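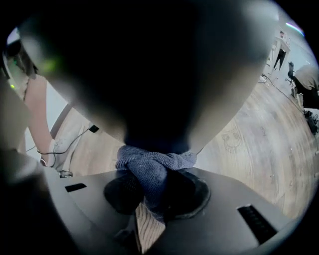
정수 필터를 교체한 직후 물이 뿌옇게 나오는데 그대로 사용해도 됩니까?

필터 내부에 남아 있던 공기가 미세한 기포로 섞여 나오는 현상이며, 컵에 받아 두었을 때 아래쪽부터 맑아지면 사용할 수 있습니다. 바닥에 검은 가루가 가라앉으면 활성탄 분말이므로 4.5절의 세척을 한 번 더 실시하십시오.

4. 필터 교체 및 초기 세척

이 절은 Vellico 싱크대 하부형 정수기의 필터 교체, 초기 세척, 누수 점검, 교체 알림 초기화 절차를 다룹니다. 본체의 최초 설치와 급수 분기 밸브의 연결은 3절을 참조하십시오. 수전 일체형 모델은 배관 구조가 다르므로 이 절의 절차를 적용하지 마십시오.

4.1 작업 전 확인

교체용 필터의 라벨에 표기된 형식이 본체 안쪽 명판의 형식과 일치하는지 확인하십시오. 형식이 다른 필터도 나사산이 맞물려 끝까지 들어가는 경우가 있으나, 내부 유로가 어긋나 여과되지 않은 물이 그대로 출수될 수 있습니다.

준비물은 다음과 같습니다.

- 교체용 필터 1조(전처리, 활성탄, 중공사막)
- 하우징 렌치(본체 동봉품)
- 물받이 용기
- 마른 천
- 식품용 실리콘 그리스

필터의 비닐 포장은 장착 직전에 개봉합니다. 중공사막 필터에는 보존액이 들어 있으므로 포장을 미리 뜯어 건조시키면 유량이 회복되지 않습니다.

주의: 온수관에 연결된 상태로 사용하지 마십시오. 급수 온도가 제품 명판의 상한을 넘으면 하우징이 변형됩니다.

주의: 실내 온도가 영하로 내려가는 장소에 본체를 보관한 경우, 상온에서 하루 이상 둔 다음 작업하십시오. 얼었던 필터는 외관에 이상이 없어도 폐기합니다.

4.2 급수 차단과 압력 제거

1) 싱크대 하부의 냉수 분기 밸브를 시계 방향으로 돌려 완전히 잠급니다.
2) 본체 전원 어댑터를 콘센트에서 분리합니다.
3) 정수 코크를 열어 물이 멈출 때까지 기다립니다.
4) 코크를 연 상태로 둡니다.
5) 본체 아래에 물받이 용기를 놓습니다.

코크에서 물이 계속 나오면 분기 밸브가 완전히 닫히지 않은 것입니다. 밸브를 무리하게 조이지 말고 세대 급수 밸브를 잠근 후 3)부터 다시 진행하십시오.

경고: 압력이 남은 상태에서 하우징을 풀면 물이 강하게 분출되며 O링이 이탈할 수 있습니다.

4.3 사용한 필터 분리

1) 본체 전면 덮개의 양쪽을 눌러 앞으로 당깁니다.
2) 하우징 렌치를 전처리 필터 하우징의 홈에 끼웁니다.
3) 아래에서 올려다본 기준으로 시계 반대 방향으로 돌립니다.
4) 하우징을 수직으로 내려 내부의 물을 용기에 비웁니다.
5) 활성탄, 중공사막 순으로 같은 작업을 반복합니다.

참고: 하우징이 풀리지 않을 때 망치나 파이프 렌치를 사용하지 마십시오. 상단의 압력 해제 버튼을 누른 채 다시 돌리면 대부분 풀립니다.

분리한 하우징은 중성세제를 푼 미지근한 물로 씻고 흐르는 물에 충분히 헹굽니다. 염소계 표백제, 알코올, 연마제가 든 세제는 사용할 수 없습니다. 내벽의 물때는 부드러운 솔로 제거합니다.

4.4 새 필터 장착

1) O링을 홈에서 꺼내 균열, 눌림, 이물질 여부를 확인합니다.
2) 이상이 없으면 실리콘 그리스를 얇게 바르고 홈에 다시 넣습니다.
3) 필터의 화살표가 위를 향하도록 하우징에 넣습니다.
4) 하우징을 손으로 끝까지 돌려 조입니다.
5) 렌치로 추가 조임을 하되, 조임 표시선이 본체의 삼각 표시와 일치하면 멈춥니다.

O링에 균열이 있으면 필터 동봉품으로 교체합니다. 바셀린이나 식용유는 고무를 팽창시키므로 그리스 대용으로 쓰지 마십시오.

주의: 표시선을 넘겨 조이면 나사산이 손상됩니다. 과도한 조임에 따른 파손은 보증 대상에서 제외됩니다.

4.5 초기 세척

1) 정수 코크가 열려 있는지 확인합니다.
2) 분기 밸브를 천천히 열어 절반 위치에서 멈춥니다.
3) 코크에서 공기 섞인 물이 나오면 밸브를 완전히 엽니다.
4) 6분 동안 연속으로 출수합니다.
5) 코크를 잠그고 5분간 둔 다음, 4)를 한 번 더 실시합니다.

세척 중에 나온 물은 마시지 마십시오. 설거지나 청소에는 사용할 수 있습니다. 어항에는 넣지 않습니다.

4.6 누수 점검

코크를 잠근 상태에서 하우징 이음부와 튜브 연결부를 마른 천으로 닦고 59분간 둡니다. 이후 같은 부위를 다시 닦아 물기가 묻어나는지 확인합니다.

- 이음부에서 물이 배어 나올 때: 4.2절부터 다시 실시하고 O링의 위치를 확인합니다.
- 튜브 연결부에서 물방울이 맺힐 때: 튜브를 분리하여 끝단을 직각으로 자르고 끝까지 다시 밀어 넣습니다.
- 본체 바닥에 물이 고일 때: 분기 밸브를 잠그고 서비스 창구에 문의합니다.

4.7 교체 알림 초기화

1) 전원 어댑터를 연결합니다.
2) 표시창에 F가 점멸하면 초기화 버튼을 길게 누릅니다.
3) 표시창에 209가 나타나면 버튼에서 손을 뗍니다.

209는 다음 교체까지 남은 일수입니다. 수질이나 사용량에 따라 실제 교체 시기는 이보다 빨라질 수 있으며, 출수량이 눈에 띄게 줄면 잔여 일수와 관계없이 교체합니다. 표시창에 E88이 나타나면 유량 센서의 신호가 감지되지 않는 상태이므로 센서 커넥터를 분리한 후 다시 꽂으십시오.

4.8 장기간 사용하지 않을 때

이틀 이상 사용하지 않은 경우 코크를 열어 고인 물을 배출한 다음 사용합니다. 한 달 이상 비울 때는 분기 밸브를 잠그고 하우징의 물을 비웁니다. 이때 분리한 필터는 재사용하지 않습니다. 1월처럼 배관 동결이 우려되는 시기에는 튜브 안의 물도 함께 배출하십시오.

개정일: 2020. 12. 12.

댓글 3

물방울77
조임 표시선이 하우징 색이랑 비슷해서 어두운 싱크대 밑에서는 안 보입니다. 손전등 준비물에 넣어 주세요.

하부장정리중
E88 떠서 커넥터 다시 꽂았는데 하루 지나니 또 뜹니다. 커넥터 문제 맞나요?

soyul_k
윗분, 저는 커넥터 핀에 물때가 껴 있었어요. 전원 빼고 닦은 다음에는 안 떴습니다.

관련 문서

3. 본체 설치와 급수 분기 밸브 연결
5. 오류 표시와 조치
6. 소모품 형식 대조표
Vellico 수전 일체형 필터 교체 안내
Dodach 분기 밸브 호환 목록

문의: Vellico 고객지원 게시판 | © 2020 Vellico | 맨 위로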